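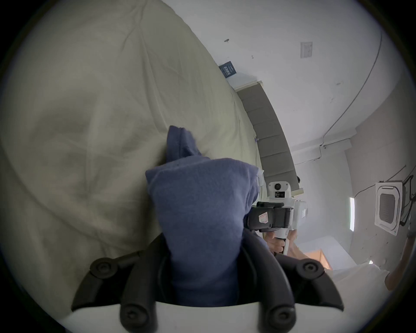 Gremitthorpe Dialect Word List: README

Welcome! This folder holds the household half of the Gremitthorpe word list, a collection of local words for chores, weather, food and bad moods, gathered from people who grew up in the village or married into it. There are roughly 500 entries so far and I'm still delighted every time a new one turns up.

What's in the folder

words.csv: one row per word, with meaning, spelling variants and the street or farm where it was heard
sayings.txt: longer phrases, one to a line
sources.txt: initials and decade of birth for each speaker
notes/: my scribbles, unsorted (sorry!)

Spelling

Most of these words had never been written down, so the spelling is a best guess. Where two speakers disagreed I kept both forms and put the older speaker's first. Eusebio Inga went through all the vowels with me, twice, and the list is far better for it. 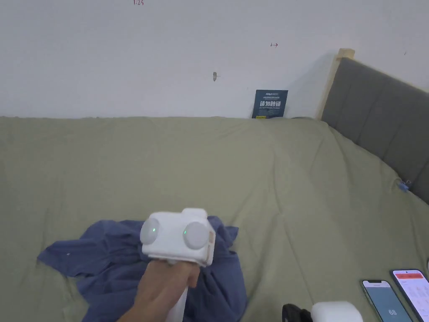 Words for weather are the richest part by a long way. There are 7 for drizzle alone, and "smithering" (the sort that only wets your eyebrows) is my favourite.

Columns to watch

"heard" means somebody said it without being asked. "given" means they offered it when I asked. Please keep the two apart if you're counting anything.
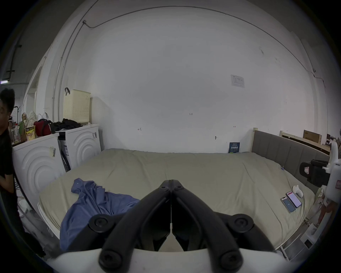 Bedroom words came in late, mostly from Maritza Cáceres, who had them from her mother-in-law at Belmont farm. "Rucklins" are the creases left in a cover after you've pulled it flat, and a "slummock" is any bit of clothing dropped on a bed in a heap, like the crumpled blue shirt on the green bedding here. She gave us 4 more for pillows, and they're all in words.csv.

Still to do

Kitchen words from the Tello recordings, to be added in November
Check "grawp" against the sayings file

Corrections are very welcome, especially from anyone who says these words out loud. Add them at the bottom of notes/ with your initials.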